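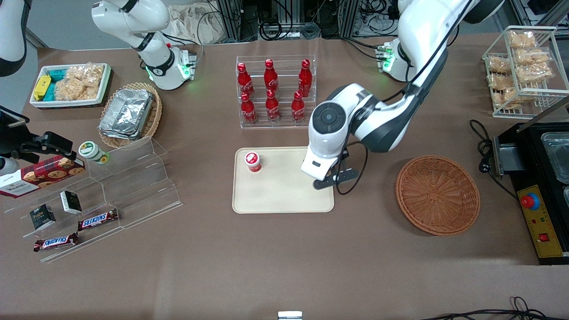
Setting out a snack table for a meeting room, what goes where?

I look after the refreshments for a shared meeting room in Farkcombe and I want to lay them out so people can help themselves without blocking each other. The table has a brown top and everything has to fit on it. At the moment the Coke is in a clear two-tier bottle rack behind a cream tray, and the bagged pastries are on a white wire rack off to the right. The round wicker basket next to the tray has nothing in it yet. Should the pastries go in the basket, or stay on the rack? Breaks last 2 hours apart and I get 4 minutes to refill. The table is 90 cm deep if that matters.

Freya Tapley
July 2024

Stavros Babić
Leave the bags on the rack. If you pile them in a basket the bottom ones get squashed and people dig through to see what's there. On yours they already overlap a bit, so I would put fewer out and keep the spares in a box under the table. Use the basket for napkins or small wrapped things like cookies.

The tiered bottle rack is fine where it is, as long as the back row can be lifted out without knocking the front row. Fill the back first. I would also move the tray forward a little so nobody has to lean over it to get a drink. Check where your power cord runs too. A cord lying across the table will catch on a basket sooner or later, so run it along the back and tape it down.

Mellor
basket = trash for empty wrappers. put a liner in it. we did that at our place in June and the table stayed a lot cleaner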